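Call for Participants: Table Setting and Kitchen Storage Study

The Prirow Center for Home Living, Vikport, invites adult residents to take part in a study of how people set, clear and put away everyday tableware. Sessions begin in October at the Herus Building, Room 17.

Participants will be asked to arrange plates, chopsticks and mugs on a table, place food items in a basket, and return each item to the spot they consider most convenient. Each session lasts 69 minutes, including a short questionnaire on kitchen habits at home. No cooking is involved.

Applicants must be 18 or older, prepare meals at home at least twice a week, and be able to stand for 10 minutes at a time. The Center will enroll 100 participants. Both left-handed and right-handed persons are encouraged to apply.

Compensation is paid on completion of the session. Participation is voluntary and may be ended at any time without penalty.

Application forms are available at the Center's front desk. Please quote reference Zheng 17 on all correspondence.
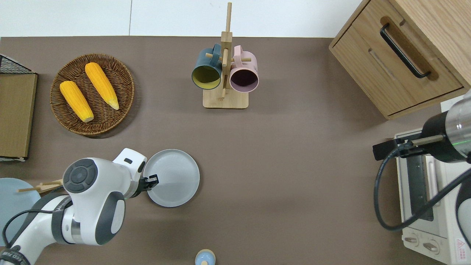
Table with plates, corn in a wicker basket, and mug stand.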